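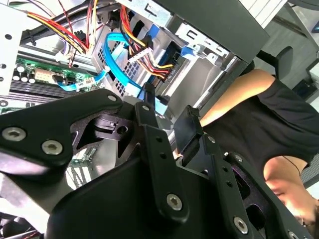
Lüfterkurven und Schwingungsentkopplung im Arbeitszimmerrechner

Der Rechner im Arbeitszimmer läuft seit einigen Jahren unter dem Namen Momton und erledigt Datensicherung, Medienablage und nachts das Transkodieren alter Bandaufnahmen. Im Juli lag der Grundpegel des Raums so niedrig, dass ein Brummton hörbar wurde, der vorher vermutlich im Straßenlärm untergegangen war. Der Ton schwankte langsam in der Lautstärke, mit einer Periode von mehreren Sekunden. Solche Schwebungen entstehen, wenn zwei Quellen mit fast gleicher Frequenz laufen, in diesem Fall zwei Gehäuselüfter mit nahezu identischer Drehzahl.

Ausgangslage

Verbaut sind zwei Gehäuselüfter, einer vorn, einer hinten, dazu der Lüfter auf dem Prozessorkühler. Die Regelung lag bisher vollständig beim BIOS. Beide Gehäuselüfter hingen am selben Temperatursensor, nämlich am Prozessor. Das ist die übliche Werkseinstellung und für einen Rechner mit Festplatten ungünstig: Jede kurze Lastspitze hebt die Drehzahl aller Lüfter an, obwohl sich die Temperatur im Gehäuse in dieser Zeit kaum ändert. Nach der Spitze fällt die Drehzahl wieder ab. Das ständige Auf und Ab stört mehr als ein gleichmäßiger, etwas höherer Pegel.

Messung

Zum Messen habe ich die Drehzahlen im Sekundentakt mitgeschrieben und parallel mit einem Messmikrofon aufgenommen, Abstand eine Armlänge, Gehäuse geschlossen. Im Spektrum waren drei Anteile klar zu trennen. Der erste liegt bei der Drehfrequenz der Lüfter, der zweite bei der Blattpassierfrequenz, also Drehfrequenz mal Anzahl der Flügel, der dritte stammt von den Festplatten und ändert sich mit den Lüfterdrehzahlen überhaupt nicht.

Bei 900 Umdrehungen pro Minute beträgt die Drehfrequenz 15 Hertz. Das hört man nicht direkt, man spürt es aber am Seitenblech, wenn die Unwucht groß genug ist. Störend war der zweite Anteil. Er fiel in einen Bereich, in dem das linke Seitenblech mitschwingt. Legt man die flache Hand auf das Blech, verschwindet der Ton fast vollständig.

Änderungen an der Regelung

Die Steuerung liegt jetzt im Betriebssystem, über den gewöhnlichen Daemon und eine eigene Konfigurationsdatei. Der vordere Lüfter folgt der Plattentemperatur, der hintere einem gleitenden Mittelwert der Prozessortemperatur über 60 Sekunden. Die Untergrenzen sind bewusst verschieden: vorn 900 Umdrehungen, hinten ein deutlich niedrigerer Wert. Damit liegen die Grundtöne weit genug auseinander, und die Schwebung ist weg.

Zusätzlich gibt es eine Hysterese von drei Grad. Ohne sie pendelt die Regelung um jeden Stützpunkt der Kurve. Wer das selbst einrichtet, sollte nach jedem Kernelupdate prüfen, ob die Sensoren noch dieselbe Nummerierung haben. Bei mir hatten sich die hwmon-Pfade einmal vertauscht, und der vordere Lüfter folgte einen Tag lang dem Chipsatzsensor. Inzwischen löst das Startskript die Pfade über den Gerätenamen auf.

Die Obergrenze von 2.000 Umdrehungen bleibt als Notfallwert stehen. Erreicht wurde sie bisher nur im Test mit blockiertem Lufteinlass.

Mechanik

Die Festplatten waren starr mit dem Käfig verschraubt. Ludger Rothe hatte mir schon vor längerer Zeit zu Gummitüllen geraten, und ich hatte das mit Verweis auf die Wärmeableitung abgelehnt. Der Einwand war überzogen. Mit Tüllen liegen die Platten im Dauerbetrieb bei 38 Grad, vorher waren es zwei Grad weniger. Der Anteil im Spektrum, der von den Platten kommt, ist um mehrere Dezibel gesunken.

Das Seitenblech hat innen zwei Streifen Bitumenmatte bekommen, diagonal versetzt. Die ganze Fläche zu bekleben bringt nach meiner Messung keinen zusätzlichen Gewinn und macht das Blech unnötig schwer. Vor dem Kleben gründlich entfetten, die Matte leicht anwärmen und von der Mitte nach außen andrücken.

Die Lüfter selbst sitzen weiterhin auf normalen Schrauben. Ein Versuch mit Silikonstiften war im Spektrum nicht von der Streuung zwischen zwei Messungen zu unterscheiden.

Offene Punkte

Nachts, wenn das Transkodieren läuft, bleibt ein schwacher hoher Ton, der von der Lüfterregelung unabhängig ist. Er ändert sich mit der Last und verschwindet, sobald ich die tiefen Schlafzustände des Prozessors abschalte. Das spricht für Spulen auf der Hauptplatine oder im Netzteil. Das Netzteil tausche ich demnächst testweise gegen das aus dem Zweitrechner (Plistside), beide haben dieselbe Bauform.

Die Konfigurationsdatei und das Startskript liegen im üblichen Verzeichnis, Unterordner momton. Die Rohdaten der Messungen sind unkomprimiert und entsprechend groß, die gebe ich auf Anfrage weiter.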